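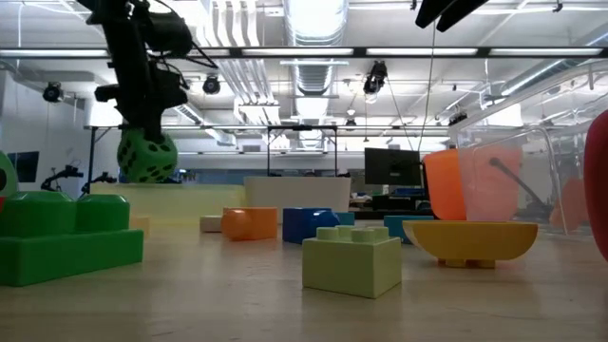 Why did the last batch of madder come out brown instead of red?
The bath got too hot. It went past 160 F for most of an hour, and the browns in the root came out along with the red.

Thursday, May 13, 2021
Madder, second round. Wool only, no silk this time.

I checked the probe thermometer in boiling water first thing and it read 201. We are near enough to sea level that it should have said 212. So every bath on the old sheets that says 150 was more like 160, and the one I wrote down as 160 was hotter still. I've put a strip of tape on the handle with the error on it. Alun Vaughan is bringing his glass one from home and we'll use that until a new probe comes.

Yarn is the Pirkau two-ply, undyed, three skeins at 100 g each, 300 g total dry weight. Same lot as the first round. I scoured it last night at a low simmer with a little neutral soap and left it in the pot to cool. The water was yellow and greasy, more so than I expected from yarn sold as clean. Second rinse was clear.

Mordant: alum at 15 percent of dry weight, 45 g, with 15 g cream of tartar. Dissolved each one separately in hot water, then into the big steel pot with enough water for the skeins to move. Brought it up over an hour, held at 185 for an hour, heat off at 11:20. Skeins stayed in until after lunch. The Stamik scale drifted again while I was weighing the tartar, two grams up and back with nothing on the pan. It settled after I moved it away from the window. Write down the zero reading before each weighing from now on.

Madder: ground root from Wannasri, lot 751. There were 900 g in the tub this morning. I took 300 g, equal to the weight of the yarn. The first round used half that, so this changes two things at once, which I don't love. Aušra Sproģis wants a strong red for the Hosonwood chair seats and there isn't time to step through it properly. If today's is right I'll go back and run the half-strength bath at the correct heat to see whether we needed all that root.

I soaked the root in cold water for 20 minutes and poured that water off through cloth. It was a muddy orange-tan. Kept a jar of it. Repeated once. The second pour was paler and I threw it out.

Our tap water is soft, so I added chalk, one level teaspoon stirred into a cup of water first. The last sheet says "some chalk" in my handwriting and that is no help to anybody.

Times and temperatures, glass thermometer (Alun got in at 12:40):
1:05 – root in pot, heat on low, 68 F
1:35 – 104
2:00 – 122, skeins in, wetted out
2:30 – 138
3:00 – 145, turned the burner down to its lowest
3:30 – 149, turned skeins
4:00 – 147
4:30 – 146, heat off, lid on

Color at 2:30 was a light salmon. By 3:30 it was a real orange-red, and at 4:00 it had lost most of the orange. Wet wool always looks darker than it will be, so I squeezed out one end and held it against the dry card from the first round. No comparison. The first round looks like brick dust beside it.

One skein had a pale band where the tie was too tight. I cut the tie and put on a looser figure eight, but the band had already been sitting there through the mordant, so I don't think it will fill in. Use that skein for samples. The other two look even.

Plan is to leave all three in the bath overnight and rinse in the morning. Alun thinks the overnight soak adds nothing and only packs more root dust into the yarn. He may be right about the dust. I pulled a two-yard length from the sample skein at 4:30 and rinsed it on its own, and it's on the rack with a paper tag. Tomorrow we put it next to the others and we'll know.

Spent bath: don't dump it. There should be enough left for an orange or a coral, and I have some odd lengths of the Pirkau that could go in at no cost. If it starts to smell, it goes.

Aušra called at 3:15 about the chair seats. She had a chip of the paint going on the frames, a gray green, and asked if the red could lean a bit blue to sit with it. Told her a longer chalk treatment might pull it that way and that I wouldn't promise. She needs finished yarn in August, and the weaving takes most of the time between now and then. She figures 2,001 yards for the full set with waste. I asked where the one came from and she said it was what the spreadsheet gave her. At the put-up on the Pirkau label I'll have to order more before we do the real batch, and it needs to be a single lot.

Lightfastness: I cut a card for the window, half of it under foil. Strips from round one and from the 4:30 sample will go on it side by side once the new one is dry. South window, upper pane, where the shade doesn't reach.

To do:
Order a probe thermometer, and test it in ice and in boiling water the day it arrives.
Rinse skeins, first in water at the same temperature as the bath, then cooler.
Shake out the root dust outdoors, not over the sink. The drain was slow all last week.
Go back through the old sheets and mark every temperature taken with the bad probe. Alun has the ones from the weld and walnut baths.
Ask Wannasri how much of lot 751 is left and whether they will hold it for us.
New batteries for the Stamik before blaming anything else.

Pot is on the back burner with the lid on and a note taped to it. Please leave it alone until I'm in.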